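Section 8. Recording a Demonstration in the Detus Simulator

Before you start, load the cup-stacking task and wait for the table to finish rendering. The Trimosico controller will pair on the second try. It has never paired on the first, and we have stopped asking it to.

1. Press Record. A tone sounds. Until you hear it, you are only practicing.

2. Bring the gripper down over the rim of the cup you want to move, with one finger inside and one outside.

3. Squeeze the trigger slowly. The simulated cup will not break, but the model will learn your manners along with your motions.

4. Lift, carry the cup until it is over the other one, and pause for a breath before lowering.

5. Release, back straight up, and press Stop.

Note: Record 24 good demonstrations before training. "Good" means you would not be embarrassed to see it repeated 1496 times, as it may well be.

Caution: Do not scratch your nose while holding the controller. The arm will do its best to follow.

If a take goes badly, press Discard. Do not keep it for variety. The Cillevon trainer takes every file at its word, including the one where you sneezed.

6. Open the replay and check the moment just before release. If the upper cup is drifting sideways, go back to step 4 and lower it more slowly. 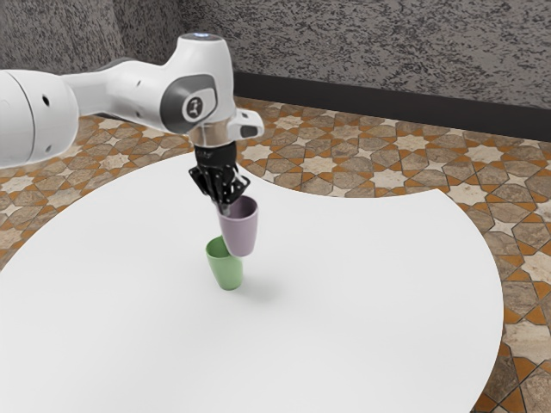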